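# Donow Reviews

A collection of short film reviews with star ratings, gathered for people who study how viewers write about movies. The reviews were first posted on the Donow message board and are shared here with the writers' permission.

We use cookies to remember your settings and count visits. Accept | Manage preferences

## What's in it

There are 2,739 reviews of 882 films. Most run two or three paragraphs. The longest is a very thorough takedown of a submarine thriller, and the shortest is the word "Fine."

Horror and science fiction make up the largest share, because that is what the board was started for. Romantic comedies are thin on the ground. Documentaries were left out unless they played in a theater — the board had a separate section for the rest, and we did not get permission for it.

## Files

- `reviews.csv` has one row per review
- `films.csv` has one row per film
- `splits/` has the train, dev and test lists
- `CHANGES.txt` has fixes since the first release

The test list has 400 reviews. No film in the test list shows up in train or dev.

## Columns in reviews.csv

- `review_id`: a plain number, not in date order
- `film_id`: matches `films.csv`
- `stars`: 0.5 to 5, in half steps
- `text`: the review as posted, minus signatures
- `spoiler`: yes, no or unmarked
- `writer`: a code, the same for all reviews by one person

`spoiler` was set by the writer at posting time. We spot-checked it and it is not reliable. Plenty of reviews marked "no" give away the ending in the second line.

## How it was put together

Radwa Shawky exported the board and removed duplicates. Nassoro Mushi matched titles to films, which took the most time. Remakes with the same name as the original had to be sorted by hand, and a few may still be wrong.

Jiahui Song and Tarek Benmoussa read 1,000 reviews each and flagged personal details. Real names, home towns and email addresses were replaced with `[removed]`. Theater names were kept.

Spelling was left alone. So were the all-caps reviews.

## Known problems

Ratings lean high. People on the board mostly picked films they expected to like, and three stars was treated as an insult.

One writer, code W07, posted far more than anyone else and gave nearly every sequel two stars. Consider capping reviews per writer before training on this.
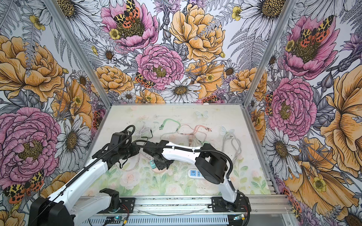

Some reviews refer to earlier posts ("like I said about the first one") that are missing from the set. There is no way to recover them.

Line breaks were lost in reviews posted from the old Lilell app. Dashes and curly quotes in those may look odd too.

## Use

Free for research and teaching. Please don't try to work out who the writers are. If a writer asks to be taken out, we drop the rows in the next release and note it in `CHANGES.txt`. The next one is planned for May.

Questions about film matching go to Nassoro. For everything else, open an issue and Taha Naciri will pick it up.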